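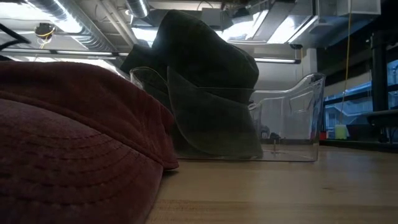 Storing soft hats without ruining the brim

teresa_r
June 6, 2025
Hello all. I am sorting my hats until September. The maroon bucket hat has rows of stitching on the brim and I want to keep it in good shape. Is a clear plastic bin fine, or do they get creased in it?

Clegg_D
Bin is fine. I fold mine in half and forget them. It's a bucket hat, it is made for this.

fmacedo
I don't agree with Derek. A fold in the brim stayed on mine for the whole summer. Put it crown down, with a T-shirt inside, and nothing on top. And the dark green thing in your bin, is it also a hat? It looks very squeezed.

teresa_r
Thank you Fernanda. The green one I don't mind so much, it is old and very soft. So one bin for each?

Clegg_D
One bin per hat! You will need a bigger house. Steam takes the fold out in 2 minutes.

fmacedo
Steam did not help with mine, the brim has a stiff layer inside. Teresa, please check yours first.

teresa_r
I pressed it with my fingers and it feels soft everywhere. I will try the T-shirt.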